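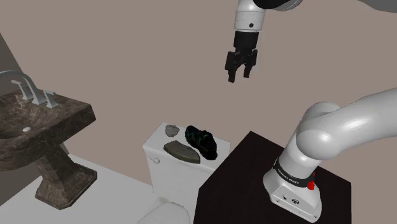
Toilet tank and taupe wall.

Review: Rusu Parish Hymn Board, large size

Our church in Skendstead replaced its old hymn board in July with this one from Rusu. The old board held four hymns and the numbers had faded so badly that people in the back pews gave up and waited for the organist. The Rusu board has six rows and comes with a box of 200 number cards, printed on both sides.

Reading distance is good. I sat in the last pew during a weekday service and could make out every digit without my glasses. The cards slide in from the side and stay put, though the bottom row is tight and I had to work it loose the first few times.

The box is the weak part. It has no dividers, so the cards end up in a heap by Sunday afternoon. We also ran short of 4s during Advent and ordered an extra set from Grorgate, who carry the same size.

Hanging it took 2 people and most of an hour. The screws supplied were too short for our stone wall – buy longer ones before you start. It costs more than the Rirkano board we looked at first, but that one only has four rows.

Four stars out of five.

December 24, 2025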